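How a Push Button Switches Electricity

A switch opens or closes a path for electric current. The path is called a circuit. When the path is closed, current flows and the lamp or motor at the other end runs. When the path is open, current stops.

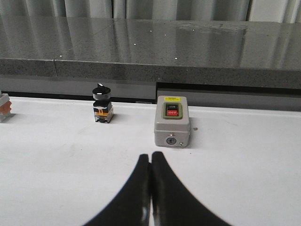 Push-button controls on a white tabletop.
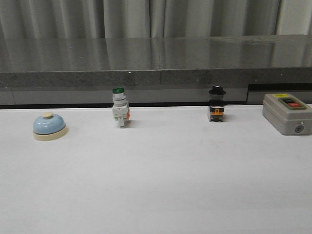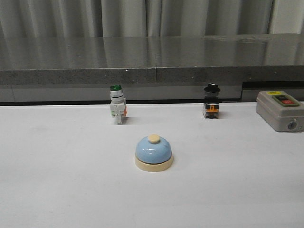 Why does a doorbell stop ringing when you let go of the button?

A spring inside the button pushes it back up. As the button rises, two small pieces of metal called contacts move apart. The gap between them breaks the circuit, and the bell gets no more current. A switch of this kind is called momentary, because it works only while it is being pressed.

Staying on

A light switch on a wall is different. It stays where you put it. This is called a maintained switch. Inside it, a small part slides past a bump and rests on the other side. You have to push it to bring it back.

Turning to choose

A selector switch has a knob that turns. Each position of the knob joins a different pair of contacts. On a fan, one position may be off, the next slow and the next fast.

Normally open, normally closed

Engineers name contacts by what they do when no one is touching the button. Normally open contacts have a gap, and pressing closes it. Normally closed contacts are touching, and pressing separates them. Stop buttons on machines are usually normally closed. If a wire to the button breaks, the circuit opens and the machine stops.

How hard is a press?

Ayane Nagano tests buttons at the Wirkska works in Prelport. She places small weights on a button until its contacts close. One model closed at 200 grams. A stiffer one needed 440 grams. The stiffer button is harder to press by accident.

Words to know

Circuit: a complete path for current.
Contact: a metal part that touches another to close a circuit.
Momentary: on or off only while pressed.
Maintained: stays in position after you let go.

Do not open a switch or wall plate at home. The parts inside can carry enough current to injure you.

Text by Yoshinori Tsuchiya. Updated Mar 16, 2019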